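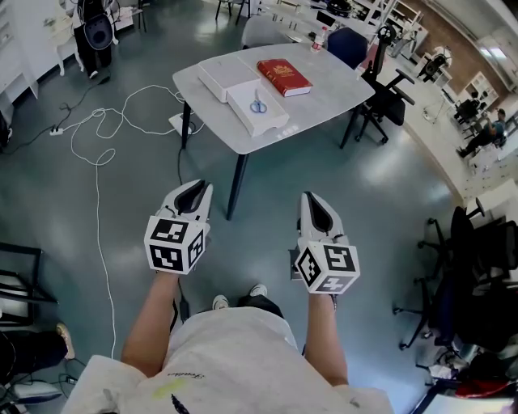 A mesa cinzenta com as caixas brancas, a tesoura de cabo azul e o livro vermelho.

Arrumações de outubro na sala da Khaemba

Queridos leitores, outubro chegou e com ele a vontade de pôr a sala em ordem, começando pela mesa, que é sempre onde tudo vai parar (caixas, livros, a garrafa de água de alguém!). Depois passamos aos cabos e às tomadas múltiplas, que pedem paciência e umas boas etiquetas. O Salim Temba guarda 38 na gaveta e empresta-as com todo o gosto. Quem quiser dar uma ajuda apareça às 4 da tarde, que há chá e bolo para todos.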